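Drelano: second-hand clothes by post
Home | What's in | Sizes | Questions | Contact

Questions I get asked a lot

I've put these in the order they occurred to me, so have a scroll. If yours isn't on the page, email me and I'll answer it, and if it's a good one I'll probably add it.

Who are you, then?

I'm Consuelo, and I sell second-hand clothes from my house in Endville. It's mostly trousers, skirts and knitwear, with a few coats when the weather turns. I used to have a table at the Granmont market (freezing, but lovely people) and when my regulars started moving away they asked if I'd post things to them. So the shop began with me stuffing jumpers into old envelopes, and it's now a spare room full of shelves and a label printer that I'm slightly too proud of.

How many things do you have for sale?

783 when I last did a proper stock check in January. It goes up and down all the time, and after a good clear-out week the spare room door doesn't open all the way. Everything listed on the What's in page is here in the house, ready to go. I don't list things I haven't got yet, having been caught out that way once with a very nice green coat.

Where do the clothes come from?

People's wardrobes, mainly! I buy from house clearances, from other sellers who are packing it in, and from customers who send me things they've stopped wearing. I turn down a lot. If the knees have gone or the lining's hanging out, it goes to the textile bank at the end of my road.

Do you wash everything?

Yes, always, even if it comes with the shop tags still on. Cottons and most blends go in at 30 degrees with an unscented liquid, wool gets a cool hand wash and a long lie down on a towel, and anything marked dry clean only goes to the cleaner's in town. I stopped using fabric softener years ago. It leaves a coating on stretchy things and they go baggy sooner, or mine did anyway.

It arrived creased. Is that normal?

I'm afraid so, yes. I press everything before I photograph it for the listing, but then it gets folded, put in a bag and thrown about in a van, and there's only so much a crease can take. Give it a shake, hang it in the bathroom while you have a shower, and most of it drops out by itself. For the stubborn bits use a steam iron on the inside of the cloth, with a clean tea towel in between if it's dark or a bit shiny. Start on the coolest setting. You can always go hotter, but you can't unmelt a polyester hem (ask me about the navy culottes).
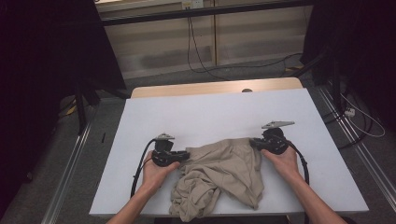
One customer wrote to tell me that she never irons at all, she just pulls the seams straight while things are still damp from the wash, smooths them flat with her hands and leaves them over the back of a chair. She swears it works on everything but linen. I tried it on a pair of my own work trousers and I have to say they came out very presentable, so do have a go if you hate the ironing board as much as she does.

How do your sizes work?

Ignore the number on the label, please! I've had two pairs of trousers from the same shop, same label size, and one would have fitted inside the other. I measure every single thing flat on the table and put the measurements in the listing. For trousers you get the waist, hips, rise, inside leg and hem width. For tops it's armpit to armpit, length and sleeve.

The easiest way to use them is to find something at home that fits you nicely, lay it flat, measure it the same way and compare. Use a soft tape. If you haven't got one, a piece of string and a ruler will do.

How do you measure an elastic waist?

I give the relaxed width, with the waistband just lying there doing nothing, and then the stretched width, which is me pulling it as far as it'll go without any horrible cracking noises. Where you want to be is somewhere in the middle. If your own waist is right up near the stretched number you'll get them on, but you won't enjoy lunch.

The elastic in my old trousers has gone. Can it be replaced?

Nearly always. If it runs through a channel, unpick a little gap in the seam at the back, pin the new elastic to the end of the old one and pull it through. Then overlap the ends, sew them together in a square and close the gap. The whole job takes me 45 minutes with the radio on, and most of that is looking for the safety pin.

If the elastic is stitched down all the way through the fabric it's a lot more fiddly. You have to unpick the lot, and you'll want to stretch the new piece as you sew so it gathers evenly. I'd pay somebody to do it, unless they're trousers you truly love.

Can you hold something for me?

Yes, for 3 days. Email me with the name of the item and I'll take it off the site. After that it goes back on, and I won't chase you or be funny about it. I change my mind about clothes constantly, so I'm in no position to judge.

How soon will you post my order?

I go to the post office every weekday at four in the afternoon, so if you order by lunchtime it'll usually go the same day. Orders that come in later go in the next bag. If I'm away there's a note at the top of the What's in page, and you can still order, it'll just wait in the queue for me.

What do you pack things in?

Paper mailing bags, with tissue inside for knitwear. Some of the tissue has been round the houses already and looks it. If your order is a present, say so in the notes box and I'll use the nice stuff and leave the price out. 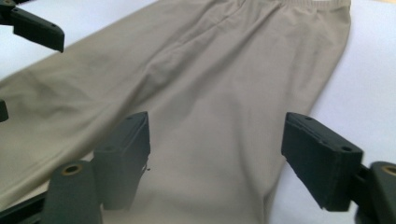
Consuelo Ticona

Right, on to returns, which is where most of the emails come from.

Can I send something back?

Of course. You've got 2 weeks from the day it lands on your mat. It doesn't matter why, if it doesn't suit you it doesn't suit you. Pop it back in the bag it came in, with your name on a scrap of paper so I know whose it is (please, please do this, I once had a cardigan sitting here for a month waiting to be claimed). You pay the postage back unless I've made a mistake, in which case I do.

What counts as a mistake?

A hole or mark I didn't mention, a measurement that's wrong, or the wrong item altogether. I check things over by the window before they're listed, but I do miss the odd one, and pale colours are the worst for it. Beige in particular hides everything until you get it outdoors. Send me a photo and I'll either refund you or knock something off the price, whichever you'd like.

What do your condition notes mean?

"As new" means I can't find any sign of wear. "Good" means it's been worn and washed and it's fine. "Loved" means there's something you ought to know about, a bit of bobbling or a faded seam, and I'll say exactly where. I don't use "vintage" for anything I remember buying new myself, on principle.

How should I store trousers I'm not wearing?

Wash them first, even if they look clean, and make sure they're properly dry before they go away. Heavy ones can hang from the hem. Stretchy ones I'd always fold, as they grow on a hanger. Fold one leg over the other, bring the bottom up to the waist and then fold again, and put them somewhere dark. Every few months take them out and fold them in a different place so you don't get a permanent line across the knee. I do mine when I swap over the winter jumpers.

Will you buy my old clothes?

Possibly! Email me first with a rough list and a few photos in daylight. I'm always after wool skirts, wide-leg trousers and anything with decent pockets. I'm fine for black leggings. I'll give you a price for the lot, and if you're happy with it you post them to me and I pay you once I've had a look through.

Do you do alterations?

Only hems, and only on things you're buying from me. Tell me the inside leg you want when you order and allow a few extra days. I'll leave the spare fabric turned up inside unless it's too bulky, so you can let them down again. A hemmed item can't come back, I'm afraid, so measure twice before you tell me.

Can I come and look at things in person?

Not at the house, sorry, there's barely room for me. I still do the Granmont market in the warmer months and I'm happy to bring particular items along if you email me beforehand. Look for the rail with the yellow cover, next to the man with the tomato plants.

Last updated in January. Postage prices are on the Contact page.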